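Chapter 6
Teaching by Demonstration

In this chapter
6.1 Two ways to show a robot a task
6.2 What gets recorded
6.3 Choosing a first task
6.4 Before you start the lab

Most industrial robots are still programmed by typing in positions. A technician drives the arm to a point, stores it, drives to the next point and stores that. This works well when parts arrive in the same place every time. It works badly when they don't, and it takes a lot of patience when the motion has to be adjusted by feel, as it does when one part fits closely inside another.

Teaching by demonstration starts from the other end. A person who already knows how to do the job does it with the robot, and the robot's own sensors record the whole motion. The recording, or a large set of recordings, is then used to produce a program or to train a control policy. The person giving the demonstration doesn't need to know how to write code, although it helps if they know what the robot can and can't reach.

6.1 Two ways to show a robot a task

In hand guiding, also called kinesthetic teaching, the operator takes hold of the arm and moves it. The motors cancel out the arm's weight, so it feels light. Hand guiding is quick to learn and gives the operator a good sense of contact. Its main drawback is that the operator's hands and body can end up in the camera's view, where they will not be when the robot works alone.

In teleoperation, the operator moves a separate device and the robot follows. The device may be a joystick, a handheld controller or a smaller copy of the arm, usually called a leader. Teleoperation keeps people out of the picture and lets the operator work from the robot's own camera view. It takes longer to learn, and on most low-cost systems the operator feels nothing when the gripper touches something.

The labs in this book use the Fikona leader arm. If your college has the older Pitier controller, the steps are the same but the gripper is worked by a trigger.

6.2 What gets recorded

One complete attempt at a task is called an episode. Each episode contains the joint angles, the gripper opening and the camera images, all stamped with the time. If the times drift apart, the images no longer match the motion and the episode has to be thrown out. In the practice set supplied with this chapter, 419 episodes were recorded and 379 were kept.

Failed attempts should be labelled, not erased. Wendell Greenberg, who recorded much of the set, marked each failure with a short code for the cause, and you will use the same codes in Lab 6B.

6.3 Choosing a first task

A good first task has parts that are easy to grip, a clear finish and little risk of damage. Children's wooden puzzles meet all of these. In a number-matching puzzle, each numeral goes beside a tile showing that many objects, so the 3 belongs with the three pencils. The wavy edges leave only small gaps, and a tile held at a slight angle can catch on its neighbours. Watch the colour and outline of the numeral as well as the edges when you line up a tile from the wrist camera.

Figure 6.1 Wrist camera view of the 3 tile held between the gripper fingers, raised above the tiles around it.

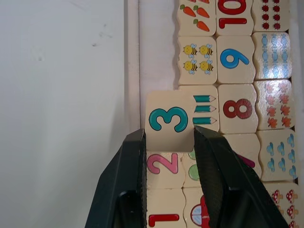 6.4 Before you start the lab

Check that the emergency stop works. Clear the bench of anything you don't need. Move the leader arm slowly through its full range once and confirm that the robot follows in the same direction.

Work in pairs, with one person on the leader arm and the other at the stop button, and trade places after every tenth episode. Record the operator's initials in the log each time you trade.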